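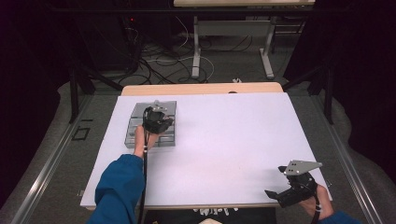

Chapitre 7
Les sources de l'histoire locale

7.1 Délimiter le territoire étudié

L'histoire d'une commune se fonde sur des documents produits à des échelles différentes : paroisse, seigneurie, canton. Le premier travail consiste à établir quelle circonscription chaque fonds recouvre, et à quelle date. Le cas de Sendville servira de référence dans tout le chapitre. La localité y apparaît sous 2 graphies dans les registres paroissiaux, et le hameau de Skavora n'en est détaché qu'en mars 1791.
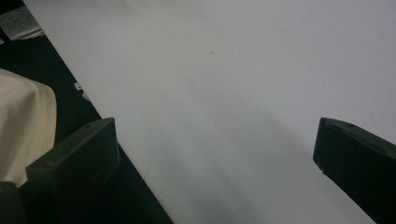

Les registres de Skavora antérieurs à cette séparation sont donc à chercher sous la cote de Sendville. Le répertoire Hsieh, qui décrit 163 liasses, ne signale pas ce rattachement – il faut se reporter à la table de concordance (annexe 2).

7.2 Monographies anciennes et sources primaires

Une monographie du XIXe siècle se lit comme une source de seconde main. On relèvera, pour chaque affirmation, la pièce citée, sa cote actuelle et son état de conservation. Les plans joints à ces ouvrages sont souvent des copies réduites, dont l'échelle doit être recalculée.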